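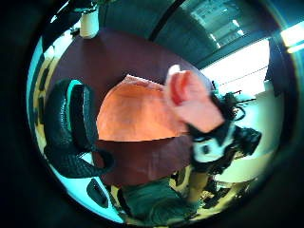

*Fingertips together at the top of the orange one, sensor sleeve on, cables going everywhere as usual.*

7th August

So the Gurnisier numbers are in, and I've been grinning at a spreadsheet since lunch!

If you're new to the blog: Gurnisier is the thing I've been working on at Prumlow, and it's a way of teaching a robot to pick up soft stuff by watching people do it. Soft stuff is awful for robots. A mug stays a mug when you touch it. A bag turns into some other shape the second you put a finger on it, and whatever the robot had planned is now a plan for a bag that's gone.

The usual recipe (ours too, until this spring) is to record a person picking the thing up, feed the whole recording to the model, and hope it works out which bits matter. What we do with Gurnisier is throw most of each recording away. We keep a short slice on either side of first contact, when the fingertips close and the material starts to give, and train on that slice much harder than on the rest. The reach gets a light once-over. The carry gets dropped completely, which felt like vandalism the first time I ran the script.

Finding the moment of contact is the hard part. From video alone it's a guess, with your own knuckles in the way half the time. The sleeve helps a lot, and I've stopped minding the cables, though I do still snag them on my chair. We line up the sleeve signal with the video and look for the little jump. When the two disagree by too much, the clip goes in the bin.

And a LOT went in the bin. We recorded 2989 pickups and ended up with 1086 that passed. I was pretty gloomy about that for a while. Then I went back through a pile of the rejects one evening and they were bad in a really boring way - slow drift between the two clocks, almost all of it fixable. I'll try to rescue them in September.

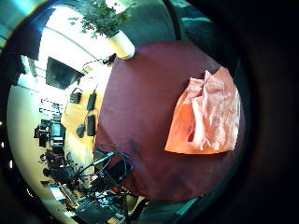 *The orange plastic bag on the maroon cloth, with the plant keeping an eye on things.*

The bag is the object I've come to dread. It's crinkly, it catches the light, and the bright spots move around whenever it does. Skanel, our older method and the one I had to beat, loves to go for a shiny crease as if it were an edge. You watch the gripper come down with total confidence onto a reflection and close on nothing much. I have sworn at that bag more than I've sworn at any person.

For the test we ran 288 pickups on the Ortner arm, split evenly between Gurnisier and Skanel, with the objects shuffled so neither one got all the easy turns. Gurnisier came out ahead on every soft object we tried, and the gap was biggest on the crinkly plastic. I really wasn't expecting that. I'd have bet on cloth, where there's a nice fold to pinch.

On stiff things there was basically no difference. Fair enough! If the object doesn't change when you touch it, the instant of touching isn't telling you anything special.

Stuff that still bugs me:

- It pinches too hard. The sleeve tells us when a finger makes contact and is pretty vague about how much it squeezes, so the model has learned good timing and bad manners.
- Dark, ribbed things on a dark surface confuse the contact finder. I have a fudge for this and I'm not proud of it.
- Every demo so far was done on the same kind of deep red background. I'd like to swap it for something pale and see what breaks.

That last one worries me most, and it's next on the list. It took six weeks to get the recordings we have, so I'm not redoing the whole lot - a small batch on a different cloth should be enough to show whether the model is looking at the object or at the color behind it.

I'll put the plots up once I've fixed the axis labels, which are currently in a font size for ants. If you've done contact timing with a cheaper sensor, please leave a comment, I'd love to hear what you used and how badly it drifted.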